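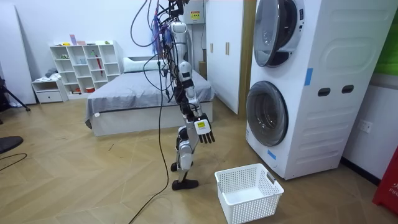 Student projects > Household robotics > Laundry task, build log and questions

culia_build
Posts: 50
Jan 21, 2020

Second update from the Culia team. We are a university club and our project this year is unloading and loading laundry for the Achterberg student challenge. The rules want five garments moved between a basket and a front loader with no human touching anything after the start signal. We have the arm reaching into the drum but the grasping is not reliable yet. Over the holiday we logged 1,267 grasp attempts and most of the failures were at the bottom of the drum, near the rubber seal.

Omprakash Singhal runs our planning code and wants to keep it all rule based. The rest of us are not so sure. Has anyone done this with a learned policy on a student budget?

pegbox
Posts: 3,000

What are the failures, exactly? Missing the cloth, or picking it up and dropping it? Those are two different problems and you will waste weeks if you count them together.

culia_build

Mostly missing. Dropping happens on bigger things like towels. With small items the fingers close above the cloth and come out with nothing.

tollgate9

We entered in September with team Trarnine and had the same trouble. Our depth readings inside the drum were useless. Shiny steel with holes in it gives you noise all over. In the end we ignored depth in there and lowered the gripper slowly until the motor current went up.

pegbox

I would not copy that. Pushing down until you feel something is fine on a table. In a drum you can end up pressing on the seal, and the rules take points off for that.

tollgate9

We lost points once. We would have lost more by not picking anything up.

culia_build

Can we see how others approach the opening? I will put ours up first. 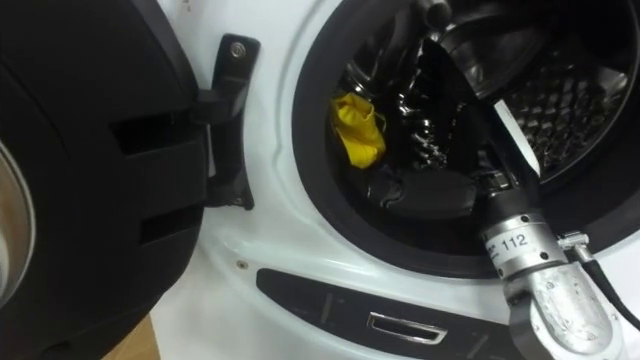 Our approach path is fixed for the first part and only changes once the wrist is past the seal. We come in from the right and keep the elbow low. The planner treats the door as a solid block and stays well away from it, including the hinge. Colour is the other thing we are looking at. The yellow cloth is an easy target for the segmentation, but the black item is lying at the bottom close to a black gasket, and that is the sort of case where the mask runs over onto the rubber. Omprakash wants to add a fixed outline of the gasket and cut it out of every mask.

marrow_kit

A fixed outline only works if the robot stops in the same spot every time. Does it?

culia_build

Within a couple of centimetres on a good run. On a bad run, no.

marrow_kit

Then fit a circle to the opening at the start of each run and work from that. It is a ring, it is dark, and the front panel is white. You could hardly ask for better contrast. OpenCV will do it.

pegbox

Agree with marrow_kit. Also, turn the drum a little if the rules let you. Items shift and you get a second chance at them.

tollgate9

The rules don't let you. Section on appliance contact, second paragraph. You may touch the door and the garments and that is it.

pegbox

It says "may not operate the appliance". Nudging the drum by hand is not operating it.

tollgate9

We asked the judges. They said it was.

pegbox

Fair enough. I would still get it in writing for this year, they have changed their minds before.

bundeo_rep2

On the learned policy question -- our school group (Bundeo) trained one on 200 demonstrations. It was good on shirts and poor on socks, and there were hardly any socks in the demonstrations. If you go that way, record the awkward things first. We left them to the end and ran out of time.

culia_build

Thanks, that is useful. How long did the 200 take you?

bundeo_rep2

Three weekends with two people. The slow part was putting the clothes back the way we wanted them between recordings. Some of ours were unusable as well, we had the wrist camera out of sync and didn't notice until training.

culia_build

We will try the circle fit first, then redo the failure count with misses and drops split out as pegbox said. I have emailed the judges about the drum. Will post the new numbers in this thread.

marrow_kit

Put the cloth sizes in as well please. A sock and a towel in the same column won't tell us much.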